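Section 4: Fitting and setting up the Wiltton heated underblanket

4.1 Before you start

Read section 2 (Safety) before fitting the underblanket. The instructions in this section apply to the single, double and king size models. Where a step differs between models, this is stated.

You will need the underblanket, the controller (two controllers with dual models), the elastic corner straps and a clean mattress. Leave the bed unmade until step 8 of 4.2 is complete.

Check the size printed on the sewn-in label against the size of the mattress. The heated area must lie wholly on the flat upper surface. Do not fit a king size underblanket to a double mattress by folding the sides under.

CAUTION: Do not use the underblanket on an adjustable bed, a water bed or a sofa bed. Repeated bending in one place damages the heating wire.

4.2 Fitting the underblanket

1. Remove all bedding from the mattress, including any mattress topper.
2. Unroll the underblanket with the label facing upwards and the connector at the pillow end.
3. Set the upper edge of the heated area just below the place where the pillows will lie. Pillows must not rest on the heated area.
4. Attach the corner straps at the pillow end first, passing each strap under the mattress.
5. Attach the straps at the foot end. The fabric should lie flat without being stretched.
6. Smooth the underblanket by hand from the centre outwards. Feel for folds in the heating wire and straighten any that are found.
7. Push the controller plug into the connector until it clicks. With dual models, repeat for the second side.
8. Lead the cable down the side of the bed and away from the bed frame. Do not trap it between the mattress and the frame.
9. Fit a cotton bottom sheet over the underblanket, followed by the usual bedding.

NOTE: If a mattress topper is used, it goes beneath the underblanket. A topper placed over it holds in heat and may cause the safety cut-out to operate.

4.3 Top covers

The warm-up time depends on what is laid over the bed. A bedspread or quilt drawn up over the whole heated area shortens it. A bed left open loses heat to the room, and the controller may stay at full power for longer than stated in 4.4.

Small wrinkles in a top cover have no effect on the underblanket. Folds in the underblanket itself are a different matter and must be removed as described in step 6.

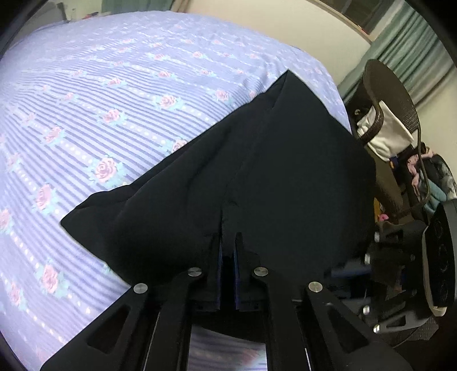 Fig. 4.3 Bed with printed bedspread.

Do not place suitcases, stacked books or other heavy items on the bed while the underblanket is switched on. Do not use a hot water bottle at the same time.

4.4 First use

1. Plug the controller into a wall socket. Do not use a timer plug or an extension lead.
2. Slide the switch to setting 1. The indicator shows green.
3. Leave for 10 minutes, then place a hand on the bottom sheet. It should feel slightly warm across the full width of the heated area.
4. Slide the switch to setting 6 (preheat). The indicator shows amber.
5. Before getting into bed, return the switch to setting 1 or 2 for use through the night.

A faint smell may be noticed the first time the underblanket is heated. It should fade after around 48 hours of normal use. If it becomes stronger, or if there is any sign of scorching, switch off at the wall and see 7.3.

The controller switches the underblanket off after 8 hours on any setting. To start again, slide the switch to 0, wait for the indicator to go out and select a new setting.

WARNING: Do not switch on an underblanket that is damp or folded.

4.5 If the indicator flashes

Slow flashing: the connector is not fully home. Switch off at the wall, remove the plug from the connector and refit it.

Fast flashing: the safety cut-out has operated. Switch off at the wall, strip the bed and check for folds. Allow the underblanket to cool fully before trying again.

If the indicator still flashes, stop using the underblanket. Do not open the controller. Contact the Wiltton service desk at Kerkness, quoting the model and batch number from the sewn-in label.

For washing and storage, see section 5.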